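Ticket: Brudance home planner keeps losing my roof angle
Opened by: Catinca Gavrilă
Status: waiting on reply

Hi again, it's me with the attic. Quick recap for whoever picks this up, because I think the first half of the thread got lost when you moved me from chat to tickets. I'm on the paid plan, running the planner on a desktop, and I'm trying to get the loft conversion drawn up before our builder stops by on Friday.

The problem is the saves. I set the roof pitch, I finish the room, I save, I close. When I open the file again the pitch has gone back to the default and the knee walls have moved with it. Everything else sticks — wall finishes, the floor color, the window. It has happened 7 times now, and yes, I started keeping a list!

Stuff I tried on my own first: logging out and in, clearing the cache, making a fresh project, and saving under a short name with no accents in it (my last name has broken software before, so that was my first guess). No change from any of it. 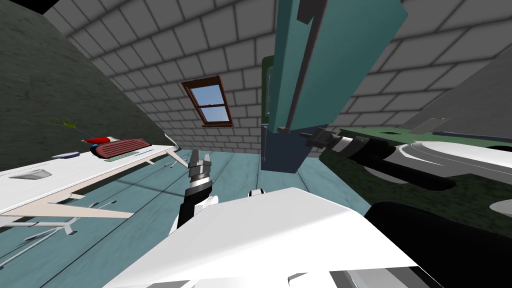 Attic room, brick tile on the slope and the blue floor.

Maxence from your team asked me to turn off auto-sync and save locally. I did that last night, and the pitch held through four saves in a row. Then I turned sync back on and it was gone by the next time I opened the file. So I'd bet money it's the sync and not the drawing part, but you folks know better than me.

He also asked about file size. The project is 96 MB, almost all of it textures I think, and I'm happy to strip some out if that helps you test. I'd rather not start over, though, since the stairs took me a whole weekend and I never want to see a winder tread again.

Two questions. Can I keep working with sync off without losing the share link I sent to Cornel, our builder? And if I export now, does the export use the pitch I typed in or the one the server thinks I have?

Log from last night is attached. I'm around after 4 most days if somebody wants to call.

Thanks,
Catinca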